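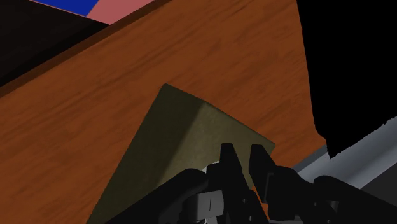

PRODUCT SAFETY

Monday, October 13, 2025
By Myung-ja Cho

Print this page | E-mail this page

Plitlow pauses Hornero gripper update after simulator fails to flag a finger fault

Hi all. I run the simulation side at Plitlow, and I asked to write this release myself, mostly so that the people who use our software hear it from the person who has been up late with it.

The short version: as of this morning we have pulled the August update to Hornero, our simulator for pick-and-place work. If you installed it, please go back to the release before it, and please don't send any grip program tested under the August update to a real arm until you've tested it again. We have no reports of anyone being hurt, and I'd like very much to keep it that way.

Now the longer version (get a coffee!).

Hornero lets you practice a grip on screen before you try it on the bench. You put a block on a wooden tabletop, bring the two black fingers in close, and see whether the program you wrote does what you hoped. When the fingers close too hard, or one of them catches on the work surface, the simulator is supposed to stop the run and throw a red warning. A lot of our customers treat that warning as the last gate before the real machine, and we've always told them that's fine.

In the August update we changed how the software works out contact between a finger and anything with a beveled edge. The old method was slow and I was the one pushing hardest to replace it, so I'll own that. The new one is much quicker. It also has a hole in it. If a finger comes down on a bevel at a slant while the arm is still moving, the contact sometimes isn't counted at all. The finger keeps pressing, the force reading stays at zero, and the run finishes with a nice green check mark.

We found out from Darcy Tuhiwai, who looks after the test cell at Imai. Darcy had a program that passed every run in Hornero, then bent a finger on the real gripper the first time out. The guard door was shut and the cell stopped itself when the motor current jumped, so the damage was one finger and one scuffed block. Darcy sent us the program, the log and a pretty blunt note, and we had the fault repeating in our own office by that afternoon.

After that we did what we should have done before shipping. We ran the same approach 1000 times with the block turned a little differently on each run, and the old contact method caught the problem every time. The August one missed it in almost 1000. I read that number over a few times before I believed it. Our release tests were passing because every block in them had square edges. I wrote some of those tests, and it just didn't cross my mind.

So, what you need to do. There are 3 steps:

1. Open the About screen in Hornero. If it says August, go back to the previous release using the Restore button. Your saved scenes will still open.

2. Rerun any grip program you built or changed while the August update was on. Look hard at the ones that come in on a slant, or that touch parts with a bevel or a rounded corner.

3. If a program has already gone to a real arm, take it out of use until it passes again. Please keep people outside the guard for the first real run, even if you normally hold the part by hand during setup.

Anyone running Hornero through the Jovix controller link should also switch off automatic send. With it on, a passing program goes straight to the controller, and right now I don't want a green check mark doing that by itself. The Jovix link itself has no fault that we know of.

We are putting the old contact method back as the default. It's slower, sorry, you'll notice it on big scenes. The quick one won't come back until it has been through a new set of tests with beveled, rounded and plain awkward shapes, and Darcy has kindly agreed to try it at Imai before anyone else gets it. I don't have a date for that and I'm not going to guess at one.

If you've seen a finger press into something in Hornero with no warning, send us the scene file, even an old one, even if you thought it was your own mistake. Use the Report a Problem form inside the program and put "contact" in the subject line so it lands with my group. We're answering those ahead of everything else this week.

Media questions can go to the Plitlow press desk, and they'll probably walk over and get me.

Print this page | E-mail this page

Get Plitlow news in your inbox. Sign up for our newsletter.

This site uses cookies to remember your settings. Accept | Manage choices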